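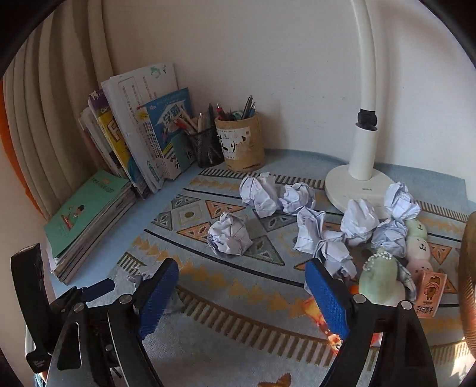
18/2/23. Puesto de escritorio, orden y superficies.

Sigo con la revisión del puesto 5, pendiente desde diciembre. El objetivo es fijar una disposición de partida para el escritorio y una de llegada, y anotar qué materiales aguantan el uso diario. La base es la de siempre, la azul claro de Bovaler. Encima va la alfombrilla estampada de triángulos y zigzags, con las bolas de papel arrugado repartidas por el centro y la lámpara blanca a la derecha, una de las bolas pegada al pie. El papel es de desecho, blanco; varias hojas llevan rayado azul y restos de escritura a mano, que se dejan tal cual. No hace falta papel nuevo.

Arrugado. Hoja entera de cuaderno, cerrada con las dos manos y sin apretar a fondo. Si se comprime demasiado, la bola rueda al apoyarla y acaba contra los libros. Si queda floja se abre sola en unos minutos y cambia de tamaño. El punto intermedio se consigue apretando una vez, soltando y volviendo a apretar. Los trozos pequeños sirven, pero se pierden de vista contra el blanco del estampado; conviene repasar la alfombrilla de lado, con luz rasante, antes de dar la mesa por recogida.

Alfombrilla. La de Nosberg que usábamos antes se levantaba por las esquinas. Esta queda plana después de 20 minutos bajo peso (dos tomos de catálogo). El dibujo cansa la vista pero tiene una ventaja: las franjas sirven de referencia para volver a colocar las cosas en su sitio sin medir. Propongo no poner marcas de cinta mientras no cambiemos de tejido. Limpieza con rodillo adhesivo, nunca en húmedo; la muestra que se mojó en la pila tardó hasta 30 horas en secar y quedó ondulada.

Lámpara. La base redonda ocupa bastante y el papel tiende a quedarse arrimado a ella. Probada la posición 5 cm más atrás: mejora el acceso, empeora la luz sobre el centro. Vuelve a su sitio original. El brazo se deja arqueado hacia delante y la articulación apretada a mano, sin llave.

Orden de recogida acordado: primero el papel suelto, luego los objetos blandos, los libros al final. La papelera de Karppinen se llena enseguida con bolas a medio comprimir; pasar a la de Cilgate, más ancha de boca.

Pendiente:
Pedir bolsas para la papelera nueva.
Reponer el rodillo.
Guardar un paquete de 600 hojas usadas en el armario bajo, separadas por tipo de rayado.
Repetir la prueba de la lámpara con la persiana bajada.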